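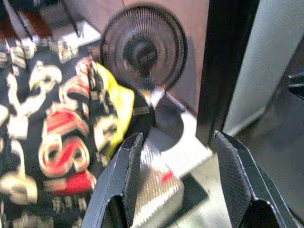

*The Poseo on the floor, black print and yellow to the left of it.*

**Poseo laundry fan, bought at full price, $129**

I don't like paying extra for the word "laundry" on a box. A fan moves air. The Poseo people would like you to believe theirs moves air in a way that cotton particularly enjoys, and the leaflet spends most of a page on it. I used it through the end of summer in a back room with one small window, mostly on T-shirts, and I have mixed feelings.

First, what you get. It's a black electric fan with a round wire guard, the kind with rings one inside the other. It looks like every other fan in the store. There are 10 speeds, of which I'd say I can tell four apart. The lowest won't lift a sock. The highest makes a rattle somewhere in the guard, which stopped when I tightened the clip and came back a week later.

Does it dry clothes faster? Yes, compared with no fan. My thin yellow shirt, hung up after supper, was ready before bed. Then I borrowed Annelies Nägeli's old Handdale, which she got at a yard sale, and ran the same shirt in the same room. I couldn't tell the difference, and neither could she.

Heavy prints are another matter. I have a black shirt with cream and red lettering all over it, and the printed parts hold on to damp long after the plain parts are done. The leaflet says to "direct airflow at dense areas." I did. I still had to turn it inside out and give it most of the next morning.

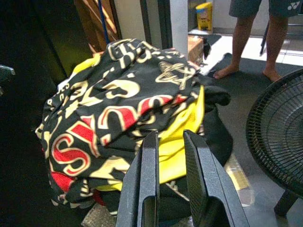 *Black print on top of the pile, yellow and red underneath.*

Don't expect it to do anything for a heap, either. The box suggests you can "refresh" clothes without hanging them - I tried that with a pile and the top layer felt fine. The middle felt exactly as it had before. If you're too lazy to hang things up, and I often am, this fan won't rescue you.

The box also promises 4000 hours of motor life. I can't check that and I doubt many buyers will. The warranty is a year, and you have to mail in a card.

On the plus side, the guard comes off without a screwdriver, so lint is easy to clear out. The cord is a good length. On the middle speeds it's quiet enough to leave running next to a phone call.

Would I buy it again? On sale, maybe. At $129, no. Damian Reisinger asked me whether he should get one for his basement and I told him to try the fan he already owns first, with a decent drying rack in front of it. If the rattle gets worse in October I'll be sending in that card.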